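Hirndale river study finds most litter comes from a handful of street drains

14 comments Share 37
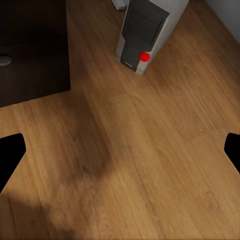

Tímea Barta had expected the worst of it to come from picnickers and boats, she said, and was surprised to learn that most of the trash in the Hirn River enters through storm drains in the older part of town, well away from the water.

The finding comes from a study released June 28, 2023, by Arnik, an environmental research group based in Hirndale. Field crews collected and sorted litter along the lower river, then traced it back through the storm drain system to the streets where it most likely started out. The work was paid for by the Prantl Fund, which supports water projects in small and mid-sized towns.

Arnik surveyed 56 storm drain outlets between the old rail bridge and the river mouth. Three of them accounted for more than half of the litter by weight. All three carry runoff from the market district, where delivery traffic is heavy and many of the street drains date from before the town began fitting grates with narrow openings.

"We had a long list of places to look at, and the list got short very quickly," said Kazuhiro Maruyama, who led the study. "That is useful for a town with a limited budget. It can start with the drains that matter most and leave the rest on the regular schedule."

The most common items were food wrappers, bottle caps, cup lids, and pieces of foam packaging. Shipping straps and stretch film were less common by count but made up a large share of the weight, especially in the outlets near the loading areas. Crews also found small plastic pellets in sediment below one outlet. The source of the pellets has not been identified, and Arnik has passed its samples to the county for further testing.

Litter levels changed with the weather. During dry periods, trash collected in the catch basins under the street and very little reached the river. The first heavy rain after a dry spell then carried most of it out at once. Samples taken later in the same storm held much less. The study says this pattern should shape how the town plans its cleaning, and that basins emptied ahead of the wet season would hold back more material than basins emptied on a fixed date.

The report makes recommendations in several areas. It asks the town to fit mesh baskets inside the catch basins that feed the three main outlets, and to empty them every two weeks during the rainy months. It asks for covered bins in the loading areas of the market district and a change to the pickup hours, so that bags are not left at the curb overnight. It also suggests that the town replace the older grates as streets come up for repaving, which would spread the cost over several years.

Wuvano, a Hirndale company that makes drainage fittings, has agreed to supply 20 mesh baskets for a trial. The company will provide them at cost and will replace any that fail during the first year. The baskets hang below the grate and can be lifted out by a two-person crew with a standard hook. Each has an overflow opening near the top so that water can still pass if the basket fills during a storm.

"Flooding is the first thing people ask about, and they should," said Ernő Lakatos of Wuvano. "A basket that blocks the drain is worse than no basket. We have set the overflow higher than the usual fill line, and we will be checking it through the first season."

Street crews will record how full each basket is at every visit. Arnik will sort the contents of a sample of baskets and compare the results with new collections at the outlets. If the baskets are catching what the study predicts, the amount of litter at the three outlets should fall by about half in the first rainy season. Results will be published whether or not that target is met.

Some business owners in the market district have raised concerns about the proposed pickup hours. Imre Csonka, speaking for a group of shop owners on the east side of the district, said that an early morning pickup would mean paying staff to come in before opening. The group supports the covered bins and has asked the town to share the cost of the enclosures.

"We do not want trash in the river either," Csonka said. "We would like the schedule to be worked out with the people who have to put the bags out."

The town's public works office will meet with shop owners before any change is made to the schedule. Dénes Kocsis, who manages street and drain maintenance for the office, said the basket trial can go ahead separately and does not depend on the outcome of those talks.

"Our crews already visit these drains," Kocsis said. "The baskets will add time to each stop at first. We have set aside hours for that, and we will look at the schedule again in January."

The study has several limits, which are set out in the report. Collections covered a single year, and rainfall that year was lower than usual. Items smaller than a bottle cap were not counted at most sites. Litter that sinks before reaching the outlets is probably underestimated, and the report does not cover the stretch of river above the rail bridge, where there are few drains but several informal dumping spots along the access road. Arnik plans to survey that stretch next year if funding is available.

The full report, with maps of the outlets and the sorting records, can be read at the Hirndale public library and at the Arnik office during business hours. Printed summaries are available free of charge in the town hall lobby. Residents who notice a blocked or damaged drain should report it to the public works office and include the nearest street address.

About Arnik

Arnik studies rivers, drainage, and waste in small and mid-sized towns. Its staff carry out field surveys, train local crews in sampling methods, and publish their findings at no charge. Arnik does not sell equipment and received no payment from Wuvano for this study.

Questions from the press about the study can be directed to Kazuhiro Maruyama at the Arnik office in Hirndale. Questions about the basket trial should go to the public works office.

Share 37 14 comments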